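Bringing a Tired Wooden Tabletop Back to Life

Posted in Around the House
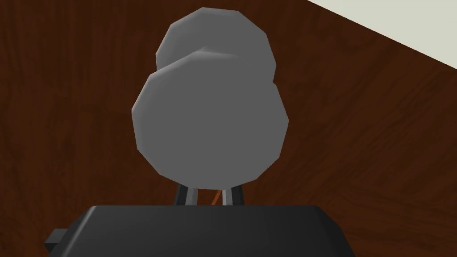

Dark reddish-brown wood with the grain showing, the kind of color I was after.

I bought my table at the flea market in Mirkthorpe last April, and it was a mess! White rings everywhere, a sticky patch at one end, and a finish so cloudy you could hardly tell it was wood. My sister said paint it. I said give me a week (it took three) and now I eat breakfast at it every morning and still catch myself petting it like a cat.

A few of you asked what I did, so I'm writing it all down before I forget.

Start by washing it

I know, boring. But so much of what looks like damage on an old table is plain old kitchen grime. I use a squirt of dish soap in a bowl of warm water, wring the cloth out until it barely drips, and go over a small patch at a time. Dry each patch with an old towel before you move on. My first bowl of water came up the color of coffee and I had to go get another one, and then another one after that.

White rings

If the ring is white, it's usually moisture caught in the finish, and you have a decent shot at it. I rub in a dab of plain mayonnaise, leave it overnight and wipe it off in the morning. Yes, it's gross. Petroleum jelly does the same job and smells better. Black rings are another story, they've gone down into the wood and you'll most likely be sanding.

Scratches

For the little ones, rub a walnut over them (the nut, not the shell!) and buff with your thumb. Skip that if anyone in the house has a nut allergy. Deeper ones I fill with a wax stick. I have a set from Jallen that came with a bunch of browns, and I mix two together on a saucer until I get close. Go a shade darker if you can't decide. Dark reads as grain and light reads as a mistake.

Sanding, if you must

Check for veneer first! Look at the edge of the top, and if the grain doesn't carry on around the side, go very gently or leave it alone. On solid wood I hand sand with the grain and finish up with 400 grit between coats. I did buy a sheet of 4000 once because it was on sale, and it's lovely stuff, but save it for polishing small things. You won't feel the difference under a dinner plate.

Oil and wax

I wipe on a thin coat of oil, wait fifteen minutes, then wipe off everything that hasn't soaked in. Thin, thin, thin. My first try I poured it on like salad dressing and the top stayed tacky for days. After the last coat has dried I use Adska paste wax, put on with a piece of old T-shirt and buffed once it goes hazy. One 300 gram tin has done the table, two chairs and a bread box, and there's still plenty left.

Please don't ball up your oily rags and toss them in the trash, they can heat up and catch fire all by themselves. I spread mine out flat on the driveway until they're stiff and dry.

Keeping it nice

Coasters, obviously. I dust with a dry cloth and wax again when water stops beading up. I keep the top away from the radiator too, after a crack opened up in my last one.

Next up is the Panicker dresser with the drawers that stick, so if you have a trick for swollen drawers, leave it in the comments!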